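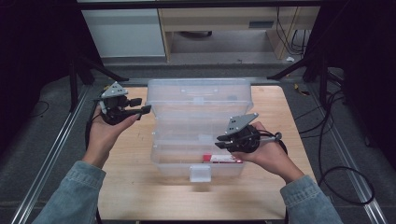

A clear plastic storage box, lid open, on a light wooden tabletop.

Tradbridge 5 adds quiet hours and a smaller log file

The new version of Tradbridge went out to all license holders in January. If you have automatic updates turned on, you already have it. If not, open the Help menu, choose Check for Updates, and restart the program when it asks.

For readers who joined the list recently, Tradbridge is the folder sync utility that runs in the Windows system tray. It watches the folders you choose and copies changed files to a second drive or a network share. It does not use a cloud account and it does not need one.

The most requested change was quiet hours. You can now set a start time and an end time, and Tradbridge will hold all copying between them. Changes made during that period are kept in a queue and copied when the period ends. The queue survives a restart. You can set different quiet hours for each folder pair under Settings, Schedule. The old "Pause all" command is still in the tray menu and works the way it did before.

The second change is to the log. Earlier versions wrote a line for every file checked, even when there was nothing to copy. Felicja Krajewska sent us a log from her office server that had reached 974 MB. Version 5 writes only copies, deletions, renames and errors by default. If you want the full log back for troubleshooting, tick Verbose under Settings, Logging. Logs also roll over to a new file once a month now, and old ones can be zipped or deleted automatically.

Long file paths are handled better. Paths longer than the old Windows limit used to be skipped with error 135. They are now copied normally as long as the destination supports them. Some older network drives do not, and on those you will still see the error. Shortening the name of the top folder is usually enough to fix it.

Smaller fixes:

The tray icon no longer disappears after Explorer restarts.
File names with trailing spaces are reported in the log instead of being skipped silently.
Email reports can be sent through a mail server that uses a nonstandard port.
The Spanish and French translations are complete again. Thanks to Aitana Cordero and Sylvain Vasseur for the corrections.
The Compare window remembers its column widths.

There is one known problem. If a folder pair was created in version 4 and uses a wildcard filter that begins with a period, the filter may be read as blank after the update. Open the folder pair, check the Exclude box, and type the filter in again if it is missing. Liis Laur is working on a fix and it will be in the next maintenance release.

Settings from version 4 are imported the first time you start the new version. Settings from anything older are not, so install version 4 first if you are coming from there. Export a copy before you start, using File, Export Settings. The exported file can be loaded on another computer too, but drive letters have to match.

Version 5 is a free update for everyone with a current license. The portable edition is on the same download page and has the same features, except that it cannot run as a service.

Questions about licenses go to Carmela Sarmiento at the support desk. For bug reports, use the form in the Help menu, which attaches the last log file for you. Please say which version of Windows you are running and whether the destination is a local drive or a network share.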